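Festivals & Live Music › Regional
Reading time: 1 min

murk_fan: Does anybody know if the Murkberg folk weekend will happen in December? I bought 2 tickets and I hear nothing.

Szu-yu Tam: It is moved to the old hall in Flullmont, with only 400 seats. I think it is a good decision – the hall is warm.

itley19: I don't agree. The acoustics there are terrible, and the last bus to Itley leaves before the second band.

Szu-yu Tam: For loud bands, yes. For a fiddle trio I find the sound very clear,

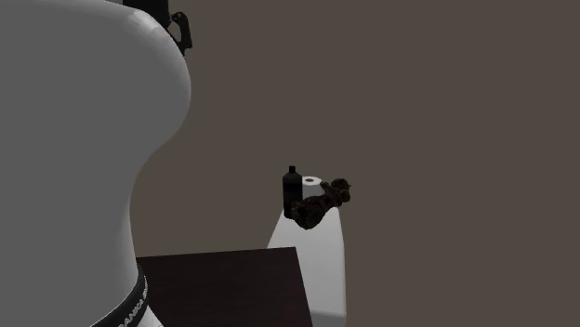

and the organizers promised a later bus also.

Comments (2)

Jummai Chukwu: Promised by who? I wrote to them and got no answer.

murk_fan: Thank you, I will keep my tickets for now.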